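Section 3: Setting your first goal

Welcome to the fun part! By now Undard is installed and your site list has come across from the old spreadsheet. Next you'll give it something to aim at. Everything in this section happens in the Targets tab, and you'll need manager rights to save.

1. Open Targets and choose New goal. Give it a name your coworkers will recognize on a chart, such as "Skarkia water use".

2. Pick a goal type. Trend goals compare you with your own past. Threshold goals compare you with an outside limit – the share of a river basin or carbon budget that your site can fairly use. We love threshold goals, and you can run both kinds side by side on one site.

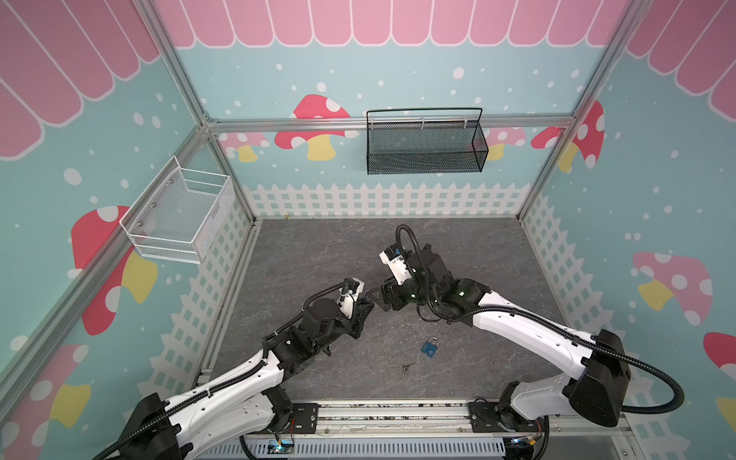
3. Choose a baseline year. Undard offers every year that has at least 7 months of readings. Years with fewer are grayed out until you fill the gaps in Readings > Import.

Caution: Changing the baseline later redraws every chart tied to this goal. Export a copy first.

4. Enter your limit. For water, type the yearly amount in cubic meters (1000, for instance, with no comma). For energy, switch the unit to megawatt-hours before you type, or the number will be saved as cubic meters.

5. Link a data feed. Sites on the Ostine meter service show up in the list by themselves. Sites that use Pyo need the 2 keys from your Pyo account page, pasted in the order shown.

Note: A new feed can take until the next morning to fill in. The gray dot turns green once readings arrive.
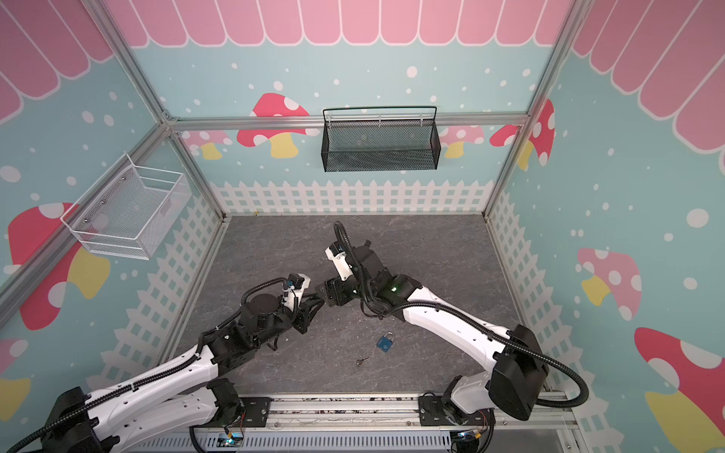 6. Set your checkpoints. Three is a good number for a five-year goal, and you can drag them along the timeline until the spacing feels right. Each checkpoint gets its own owner, who receives a reminder in February and again when the date comes up.

7. Press Preview. The shaded band is your limit and the solid line is your use so far. If the line starts above the band, leave it there – a big gap on day one makes the progress so much more exciting to watch! Press Save when you're ready.

To share the goal with people outside your team, see Section 4.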